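Workshop > Wall Storage > Trurkard Panel FAQ

Trurkard Panel: Questions We Keep Getting

Zoi Kyriakidis answers the mail on this one. She has edited out the swearing, mostly yours.

What is it?
A flat panel with holders sticking out of it. You hang it up and put things in the holders. The theory ends there.

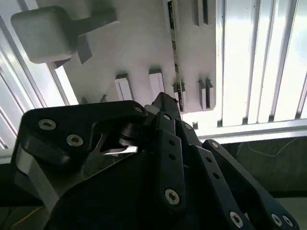
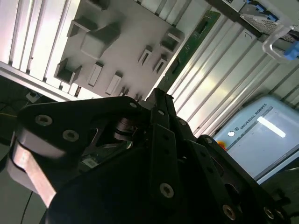

The panel with its fittings, two views.

Why are the holders all different shapes?
Because your stuff is. A slot suits flat things, a cup suits things that roll away, and a U-shaped holder suits whatever you were about to leave on the floor.

Can I hang it by a window?
Yes. The light is good and you will see the dust sooner.

How far apart should I space the holders?
Leave room for your hand. Veikko Juntunen packed his panel so tight that he now gets things out with a pencil — he says he likes it that way.

Do I have to label them?
No. You will put the scissors in the wrong slot either way.

I have 20 things and 6 holders. What now?
Buy a second panel or own fewer things. We sell only one of these.

Related
Flestia drawer dividers: which way is up?
Preltside hooks, returns and regrets
Ritva Niskanen on sorting screws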